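Cleaning out an old desktop PC before you pass it on

Updated Mar 7, 2026

Quick one, as people keep asking after the Warnham swap day. Takes me 90 minutes, tea included. You need a soft brush, a can of air, a screwdriver, a tray for screws.

1. Save your stuff first
Photos, letters, saved passwords. Copy to a stick or another drive, then open a few files from the copy to check. My whole lot fitted on a 64 GB stick. Sign out of everything too – email, music, shop accounts.

2. Shut down and unplug
Properly, from the menu. Plug out of the wall, hold the power button a few seconds. Lay the case on its side, panel off.

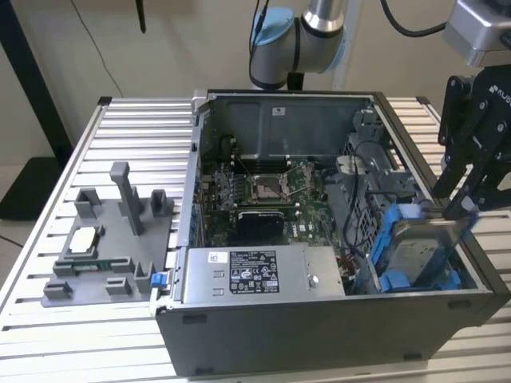 3. Dust
Do it outdoors if its dry. Short bursts, can upright. Hold fan blades still with a finger. Never a hoover, static. Brush the grilles and leave the power supply shut – don't open that, ever.
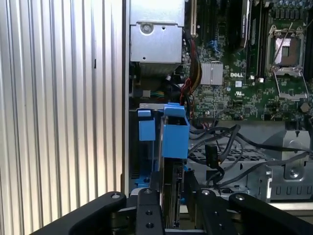

4. Check the cables
Push each plug gently. If one won't budge leave it alone. Take a phone photo before pulling anyting out, you'll want it later.

5. Wipe and hand over
Panel back on, start up, run the full reset with the "remove everything" option. Slow. Mine went overnight. Put the mains lead in the box with it, people forget. 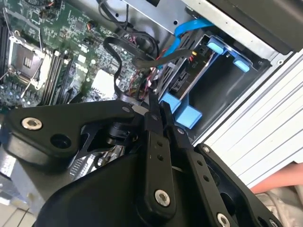 Heiðrún Dalsgaard: Would add – take the drive out altogether if it ever held bank stuff. I kept mine and the Kollilley shop still took the PC, they just fitted another.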